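Subject: Re: [tisus-list] Who gets to call themselves Jarman?
Date: 2019-07-05

Somebody on this list wrote:

> I don't see what the fuss is about. The bass player was in the band
> for more than 3 years and sang on the only record anyone bought. If
> he wants to go on tour as Jarman, let him. The other two haven't
> played a note together since Proltosero came out. What exactly are
> they protecting?

A fair question, and I say that as someone who owns two copies of Proltosero and paid full price for both.

What they're protecting is the name, and the name is the only part of that band still making money. I went back and read the old interview in the Tisus newsletter. The guitarist says there that all four of them signed something in a parking lot after a show, on the hood of the van, and that it said the name stayed with "the band." It did not say who the band was. I have seen grocery lists drafted with more care.

So now we have one Jarman with a booking agent and a bus, and another Jarman with a lawyer and no drummer. The second Jarman would like the first Jarman to stop. The first Jarman has offered to go out as "Jarman's Bass Player," in small type, and I would pay for that poster.
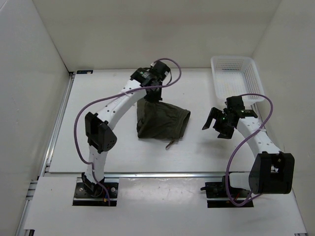
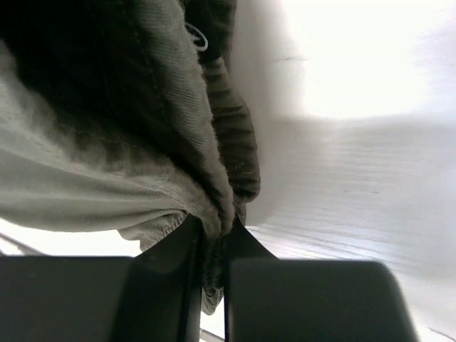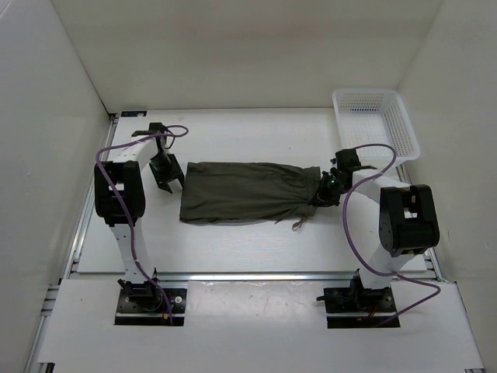
My own view, for what it's worth on a list where we once argued for a week over a fade-out, is that a band name ought to follow the people who wrote the songs. By that rule it goes to the two at home. But I also went to see the touring version in July of last year, and they were good. They played the whole second side of Proltosero in order. The new singer knew every word, including the ones the old singer used to mumble.

As for the reissue, Netico still lists it as "coming soon," a phrase they have been using long enough to collect royalties on it. I wrote to ask whether the dispute was holding it up and got a friendly reply thanking me for my interest in their mailing list. I am now on their mailing list.

One correction to the earlier message. He sang on two songs on the record, and one of those is the hidden track, which starts after four minutes of silence. I doubt that's the one people bought it for.

If anyone has a clean tape of the radio session with the original lineup, I'm still looking. Mine has a weather report over the second verse, and by now I can't hear the song without expecting rain.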